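Home | About the House | Our Work | News | Give | Contact

Progress report to the Lubis Fund: keys, front counter and the loan cupboard at Gekerham House

Dear friends at the Fund,

Thank you again for your patience over the summer, and for the kind note that came with the second payment. I know I promised to keep these reports short, and I know I said the same in the spring, so please get yourselves a coffee and bear with me.

When we first wrote to you, Gekerham House had 262 keys and one very tired biscuit tin. Some of them opened doors, some opened cabinets that left the building years ago, and a good many opened nothing that any of us could find. Every group that rents a room here had at some point been handed the wrong one, and Jae-in Choo, who runs the evening pottery class, once taught a full session in the hallway (very cheerfully, I should say). Your grant was to help us sort all this out, put proper tags on everything, and give people a decent place to pick up and return what they borrow.

The sorting is finished! Slamet Rahman and Fikri Nair took it on between them and spent most of their free evenings on it, walking the building from the boiler room up with a tray of keys and a notebook. Anything that fit a lock was cleaned, written down and given a home. Anything that didn't went into a box marked "October," which is when we'll take one last look and then send the lot for scrap. I had expected this part to take us two weeks and it took closer to six, mostly on account of the basement, where the doors have been rehung so many times that the numbers on them no longer follow any order.
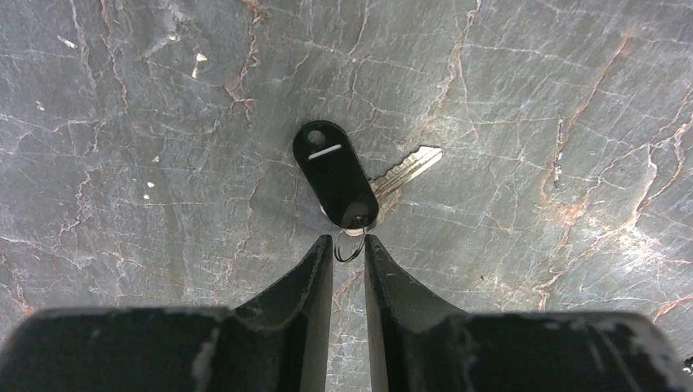 Tagging is where most of your money has gone since the last report, and I'm glad to say we are well into it. We bought 300 tags from Stakesen, enough for the whole building with spares for losses, and 100 of them are now on their keys and in daily use. We went back and forth over colors for longer than I'd like to admit. Daiane Figueiredo wanted a different one for each floor, and I still think it was a lovely idea, but we settled on plain black plastic in a long rounded shape, easy to find by feel at the bottom of a bag, with a narrow white strip near the hole. Daiane has been very gracious about it and now does most of the threading. Slamet would like me to add that the old paper tags are all gone and will not be missed.

The front counter is a little behind. The joiner from Vetudstead has measured up and we have his drawing, but he can't start until the heating people have finished with the wall behind it. In the meantime we are managing with the sign-out book and a row of hooks, and 30 of our regular groups have already moved over to the new system. A few have grumbled about signing for a key they have carried in a coat pocket for ten years, and I do understand, but most have been very good about it.

Still to do before the next payment: the rest of the tags, the counter itself, and the lock on the loan cupboard, which sticks. Rasmus Avotiņš has the receipts and will send copies along separately. We are within the budget you approved, and I don't expect to ask for more.

With warm thanks from all of us at the House

Related
Spring progress report to the Lubis Fund
Renting a room: how to sign out a key
Heating work on the ground floor
Evening pottery with Jae-in Choo: new places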